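The Shop Room in Pictures: Drinks, Shelves and the White Table

Welcome to the gallery of our small shop in Carnulo. We opened the room in April, and since then many customers have asked how we keep it in order, so I decided to put the answer on one page. The shop sells mostly cold drinks, and from the table in front we also sell T-shirts for children and for adults who like cats. It is a strange pair, I know, but in our street it works well.

Most of the work you will see on this page is simple work: to fold, to put, to turn the label to the front. We do it every morning before 9 and again after the school hour, when the shelves look tired.

The shelves

We bought the shelves from Nivum, a company that closes old supermarkets and sells what stays inside. They were delivered with 2 boards missing, and we waited a long time for the new ones. I like white metal because it is easy to clean and the colors of the drinks look stronger on it. We put the same kinds of bottles together, so there is a dark block, then a yellow one, then water. When a customer asks for cola, we can point with the hand and do not need to walk.

The cat shirt

The purple one is our favorite. We fold it so the cats stay on the front, because a folded shirt with the print hidden does not sell. First the sleeves go to the back, then the lower part goes up, and the last step is to press with the flat hand. For the small sizes we make the rectangle a little narrower, so they fit in the paper bags from Benítez.
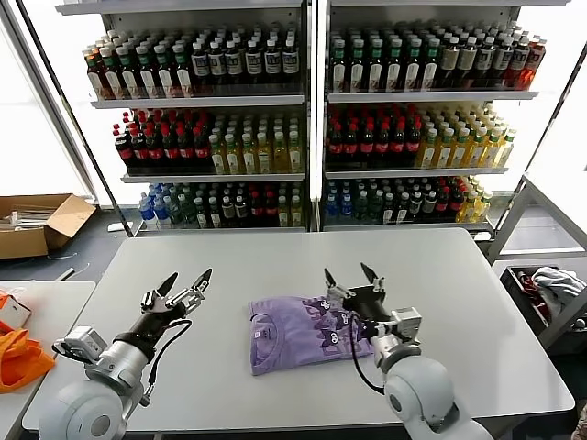

Lavender shirt with the cartoon cats, folded on the white table, and the bottles on their shelves behind.

One customer wrote to us that she folds her children's shirts in three parts and stands them in the drawer like books, and that this way the print can be seen from the top and no shirt is forgotten under the others. We tried it in the shop also. In a drawer it is very good, but on a table the shirts fall after the first person touches them, so we stayed with the flat fold.

The table

The table top is white too, and we wash it with warm water and a little soap. Please do not put open bottles on it when you look at the shirts. We had one accident with a dark juice, and the shirt went to our own house instead of to a customer.

Bags and small things

Paper bags come in packs of 100 and we order 500 at one time, which is enough for the summer. The price stickers are from Sirkum. They come off without leaving glue, if you remove them in the first 30 days. After that you need patience and a little cooking oil.

More pictures will come when the winter shirts arrive. If you have a good way to fold a hood, please write to us, because ours is still not nice.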